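Tralach Council Minutes - README

2 min read
Print | E-mail

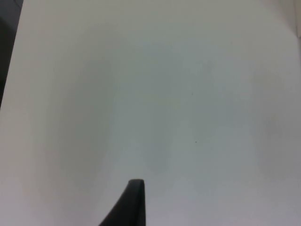
Black gripper finger against a white surface.

I typed up 1,346 agenda items from Tralach council meetings, mostly on parking, bus shelters and the endless Wornholm Road closure! Each row has a meeting month, a topic and the vote (if there was one). 19 rows have no topic - the scans were too faint for me.

Archana Tripathi checked the budget items. I haven't got to November yet, so votes 12 and 13 are blank.

Use it however you like, just credit Katherine Llanos - that's me.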